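About Us - Zollar Packing & Returns

We pack bags, kits and gift sets for other people's shops, and we take back the stuff that gets returned.

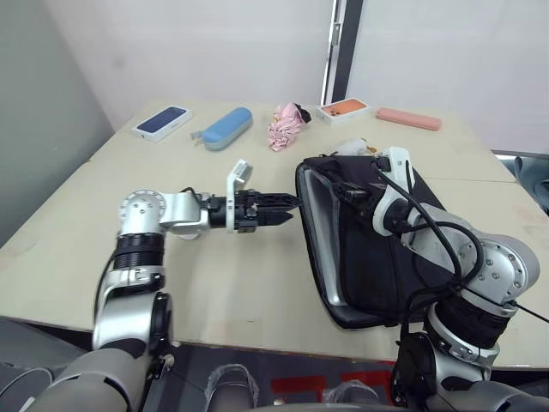 Packing by hand is what Zollar was built on and most of it still is by hand. Bags are the hard part. A box stays open, a bag doesn't. Fabric sags, the flap falls back, you end up using one hand just to hold the thing open and the other to get everything in. All shift long. So bags are where we put the arms first - one gripper up at the top holding the flap of a black laptop bag, the other coming in from the left at the opening, phone boxes and pencil cases lined up along the back of the table. Two hands' worth of work, same as it was for us.

Where we are

Gromamgate, the old carpet warehouse behind the bus depot. Loading door is on the left side, please don't ring the front bell for pickups, we can't hear it. 59 people on the payroll, more in December when the gift sets hit.

What changed when the arms came in

Quite a bit. Not all of it smooth.

The bag table used to be the station everyone traded away. Sore thumbs, sore wrists. Now it's a job people ask for, mostly watching and fixing. You set out the items, check the order sheet, start the run, step in when something snags. Stepping in happens a lot. Zippers are still a pain and soft things are worse than boxes.

Pay for the table operators went up a grade. That was agreed before anything got bolted down and it's in writing. Hours stayed the same. Two people moved over to returns because they wanted to, and two trained up to look after the arms - cleaning, cables, grippers, first look when it stops. They had a few weeks with the installers at Gerlach and came back knowing more than the rest of us put together.

What didn't change: final check is a person, every order. Repairs on returned bags, a person. Talking to customers, also a person, you will not get a menu when you call.

What the crew told us

We asked after the first busy season. Some of what came back:

Less lifting and holding, good. More standing around, not so good, so there are stools now.

It's slower than a fast packer. True. It doesn't get tired at 4 pm though.

People missed chatting across the table. We moved the label station closer, that helped some.

Would like to be told sooner when the layout changes. Fair. The plan goes up on the break room board the week before now.

How we schedule

Orders come in through Tirneo, the same system the floor uses, so what you see on your order page is what we see on ours. Small runs are fine. Odd shapes, send us a sample first and we'll tell you if its one for the arms or for hands. Price is the same either way.

Working here

No experience needed for packing. For the bag table we train you, on paid time, after you've done a while on the regular line so you know what a well packed bag looks like. Morning and evening shifts. Ask at the office or use the contact form, we usally answer the same day.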